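Utility knife

A utility knife is a hand-held cutting tool with a short, replaceable blade set in a handle. It is used in building work, warehousing, crafts and the home. Depending on the region and the type, it may also be called a box cutter, a carpet knife, a snap-off knife or, in British usage, a Stanley knife.

History

Before the twentieth century most trades used fixed-blade knives that were resharpened on a stone. Harness makers, bookbinders and floor layers each had their own patterns. Knives with throwaway blades spread after the safety razor made thin, cheap blades widely available. Early versions held the blade between two halves of a handle joined by a screw. The blade could not be drawn in, and users carried the knife in a sheath or wrapped it in cloth.

Retractable blades followed, worked by a slider on top of or beside the handle. The snap-off blade was developed in Japan in the 1950s. It is scored at regular intervals so that a dull tip can be broken away to expose a fresh one.

Types

Fixed-blade utility knives have the stiffest blade mounting and are preferred for roofing felt, linoleum and other tough sheet materials. Retractable knives are the most common type in general use. The trapezoid blade has two points and can be turned around when one end is worn. Spare blades are often stored inside the handle.

Snap-off knives are lighter and have a longer blade, which suits wallpaper, foam and paper. The blade flexes more than a trapezoid blade and can break if it is twisted in the cut. Common widths are 9 millimeters for light work and 18 millimeters for heavier work.

Folding utility knives close like a pocketknife. Safety knives pull the blade back by spring, either when the slider is let go or when the blade leaves the material.

Materials

Most blades are carbon steel, which takes a sharp edge but rusts if stored damp. Stainless blades are sold for kitchens and boats. Some blades have a harder strip of metal along the edge and last longer, though they cost more. Ceramic blades do not rust, but they chip easily when pressed sideways.

Handles are made of die-cast metal, steel sheet or molded plastic, sometimes with a rubber grip. Bright colors are common because the tool is easily lost on a work site.

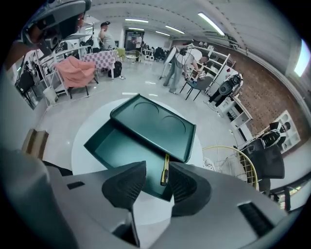
Use and safety

Drywall is normally scored on the face, snapped along the line and then cut through the paper on the back. Thick carpet is cut from the back for the same reason — the backing gives a firmer guide than the pile. Several light passes are safer than one heavy one, and a metal straightedge keeps the blade from wandering.

Many injuries affect the hand that is not holding the knife. Dull blades are a frequent cause, as they need more force and slip more readily. Workplace rules often call for cut-resistant gloves and for a closed container for used blades. Loose blades should not be put in household trash or mixed recycling.

Legal status

Many places restrict the sale of utility knives to minors or the carrying of them in public without a work-related reason. Airlines generally do not allow them in cabin baggage, although they may be packed in checked bags if the blade is covered.

See also

Scalpel
Linoleum knife
Scraper
Drywall saw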